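June 9, 2026

Third stop this morning and I'd barely got my coat off. The Radu went into its fault state at twenty past nine, arm halfway out, and sat there blinking while the log filled up with the same line over and over. Joint torque limit, joint torque limit. I copied it into the book for what it's worth, which so far is nothing. Lodico's manual gives that code one sentence and the sentence is "contact your supplier". I contacted them. They are looking into it. They were looking into it in November as well.

What bothers me is the kitchen jobs are meant to be the easy ones. Soft things on a plate, boards to move, nothing heavier than a tray. The brochure has it lifting 3000 grams at full reach and I have yet to see it get near that without grumbling. A plush lemon weighs nothing. If it's hitting a torque limit then either the sensor is lying or it's pushing on something it shouldn't be, and I'd like to know which before I stand next to it again. 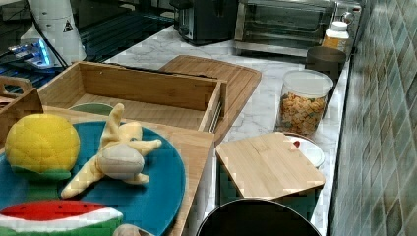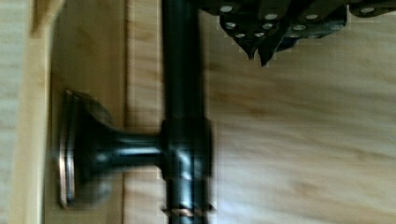 Went through the settings after lunch. Somebody (all right, possibly me) had left the speed at 70 per cent after the last update, when the sheet taped inside the cupboard says to drop it back for close work near fixed objects. So that's one thing. But the speed alone doesn't explain the second stop, which came while it was crawling. I had my hand on the stop button for that one and never pressed it. It gave up by itself, then let the wrist sag a good 2 cm before the brakes took hold. I don't care for that at all. An arm that stops is fine. An arm that stops and then droops is how you lose a fingernail.

Rang Terkano about the brakes. Very cheerful man, told me a bit of sag is normal on that model and within tolerance. I asked what the tolerance was and he said he'd have to get back to me. Wrote that down too, with the time.

Tried the Jandix patch in the afternoon, the one that's supposed to make contact detection cleverer. Ran three slow passes with nobody inside the tape. No stops. I'm not calling that fixed, I've been caught that way before, and the patch notes say "improved stability" and nothing else, so who knows what it changed. For all I can tell it has simply stopped reporting.

Powered down at five, key out, key in my pocket and not on the hook. Tomorrow: measure the droop properly with a ruler and a mark on the wall, put the speed back down, ask Terkano again. Also buy milk.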